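GRINDPORT HALL NEWS
Clearing up, packing parcels and the great paper question

Quick one this month as I'm typing it with my coat on. Thank you to everyone who came to the packing morning in January. 40 parcels done and out of the door, which beats November by 11, and nobody cried over the parcel tape this time. Well, one person. She knows.

First things first. Paper.

We get through a lot of it. Brown paper mostly, the tan stuff that comes on the big roll from Cisneros, and we use it scrunched up to fill the gaps round the jars and mugs. Works a treat. Costs next to nothing. But it does get everywhere. Balls of it on the tables, balls of it under the radiators, one in the tea urn cupboard (how??). Tegwen Skyrme spent the last half hour of the morning going round on her knees with a bin bag and she would like it known that she is not doing it again.

So, a few changes from now on.

One. A tray at the end of each table. Scrunched paper that isn't in a parcel goes in the tray. Not on the floor, not in your pocket. At the end we tip the trays into the sack and the good bits get used next time.

Two. Scrunch as you go. Last time we had somebody making a great heap of them before a single box was open, and then the heap went over. Make one, use one, make another.

Three. Tables get cleared before they get wiped. Sounds obvious. Brenda Yeoman has asked me to put it in capitals but I've talked her down. Wet paper on a white table top leaves little brown bits that dry on like porridge, and it was Brenda with the scraper last time.

Four. Tape and scissors back in the Adetti tin. We own 5 pairs of scissors and at the end of the morning we could lay hands on two. If you've taken a pair home by accident, pop them through the letterbox, handles first please. No questions asked.

On the subject of how tight to scrunch, because there was quite a debate. Mogens Kvaran is in favour of a small hard ball. Dean Entwistle likes a big loose one, more air, more bounce. We tried both with a jar of Momico chutney in a shoebox and dropped it off the stage steps. Both jars lived. Mogens says his lived better. My own view is loose for the bottom and sides and a couple of tight ones for the corners, and then give the box a gentle shake by your ear. If it rattles, it wants more. If the lid won't shut, it wants less. That's all there is to it really.

Small warning for the keen ones, don't use newspaper next to anything pale. The ink comes off. We had a set of cream napkins go out with half a football report on them, and a very nice letter back about it.

Also please flatten your boxes before they go in the lobby. Not "a bit flat". Flat. The fire door has to open all the way and Sverre Eide had to climb over them with the hoover in his arms. He's been very good about it but I saw his face.

Sorting out the store cupboard is still on the list. Shelves are up at last (thank you Dean) and the top one is for rolls, the middle for boxes, the bottom for anything heavy. There is a box marked MISC which I opened and shut again. If you know what the brass hooks are for, say so soon or they're going to the jumble. There are 22 of them and not a curtain in the building.
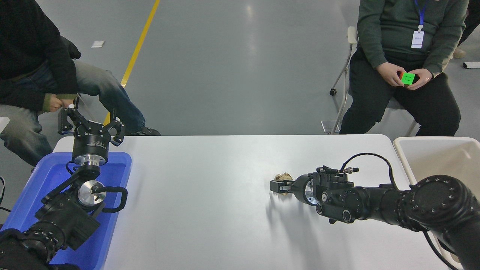
Can the scrunched paper go in the recycling bin when we're done with it?

Plain brown paper is fine as long as it's clean and there's no tape stuck to it, so pull the tape off first. Anything greasy or soggy goes in the ordinary rubbish. The shiny paper with foil in it is no good either, try the scrunch test at home, if it springs back open it isn't going in the paper bin.

Things we could do with, if you're having a clear out: shoe boxes with lids, clean jam jars, string longer than your arm, a decent tape dispenser (ours has lost its teeth), and another tray or two. Any colour. Old tea trays are fine as long as there's a lip round the edge so nothing rolls off. No more gift bags thank you, we have gift bags until the end of time.

Next packing morning is in March, doors at 10am, tea at half past whether we've earned it or not. Bring an apron if you mind about brown fluff on your jumper. Newcomers very welcome, you don't need to know anything, someone will sit you next to Brenda and you'll know all of it by elevenses.

Lost property: one grey glove, left hand. A reading glasses case with no glasses in. A casserole dish lid, which has been here since the harvest supper and is starting to feel like one of us.

Keys are with Tegwen until the end of the month, then with Sverre. Ring before you go round, he's on earlies. And if you're last out check the side window, it looks shut when it isnt.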